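Sorting a Small Work Surface: Loose Blocks and Upright Files

Applies to: desk-height surfaces backed by a wall or panel, with a divided file organizer kept in place during the work.

Time required: 16 minutes for a surface already free of liquids and food.

Before you start

Have a dry microfiber cloth, a soft brush, a shallow tray for the blocks and one spare folder. A Dulteck tray is deep enough for a single layer of blocks. Any tray with a flat bottom will do.

Check the surface finish first. Printed marble patterns hide dust along the veins and hide damage in the same places. Run a fingertip over any pale patch. If you feel an edge, the finish has lifted, and the cloth should be moved away from the middle of the patch toward its rim, never across it. Do not use tape to hold down a lifted finish.

The surface used for these instructions has a dark brown marble pattern with white veins. There are worn, whitish patches near one of the blocks, and the light wooden blocks lie at different angles in front of a mint green organizer.
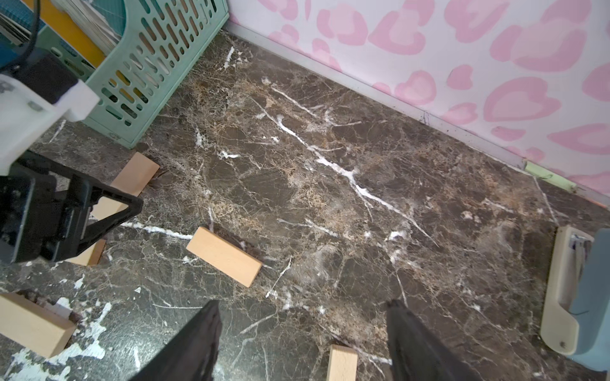 Step 1. Collect the blocks

Start with the block nearest the front and work toward the organizer. Lift each block clear of the surface before moving it sideways. Dragging is the usual cause of new scratches, and on a peeling finish it will widen the damage in one pass.

Lay the blocks in the tray with their long sides parallel. Do not stack them at this stage. Blocks standing on end should be taken by the upper third and tipped only once they are over the tray.

Step 2. Brush the wall joint

Fibers and crumbs gather where the surface meets the trim. Brush along the joint in one direction and pick up the debris at the end of the run. If a strip of tape crosses the joint, brush up to it from each side and leave it alone unless you know what it holds.

Step 3. Wipe the surface

Fold the cloth in four. Wipe from back to front in overlapping strips, turning to a clean face when the cloth shows dirt. Lorraine Ruddock's earlier version of this procedure called for a damp cloth. It was changed in April after moisture got under a lifted edge.

Step 4. Reset the organizer 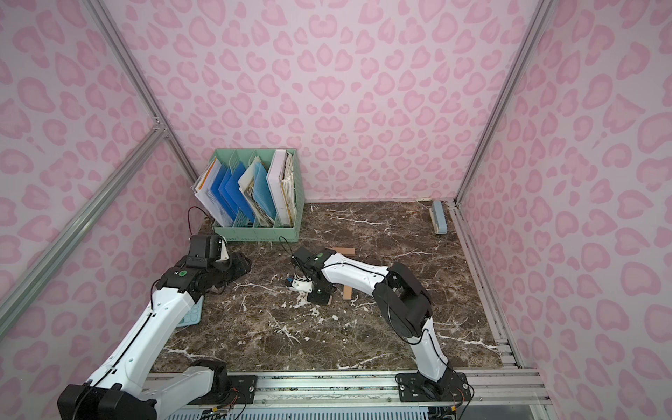 An upright organizer works when each compartment holds one kind of item and everything in it stands vertically. Leaning is a sign of uneven loading. In the organizer used for this procedure, a white folder with orange and blue printed edges tilts out over the left side, and a thick bundle of worn, cream-colored papers is wedged into the rightmost compartment. Correct the bundle first. Take it out, square the edges on the tray rim and divide it between the compartment and the spare folder. Then bring the outer folder back to vertical.

Keep binders next to a divider and thin folders between them. Loose sheets that stick up past a folder should be pushed down or refiled, whichever takes less handling.

Step 5. Return the blocks

Place the blocks in one row, clear of any worn patch and a hand's width from the organizer. If cables pass in front of the organizer, leave that strip of surface open.

Revision notes

Tray layout in Step 1 by Brodie Treloar. Step 3 now specifies a dry cloth only.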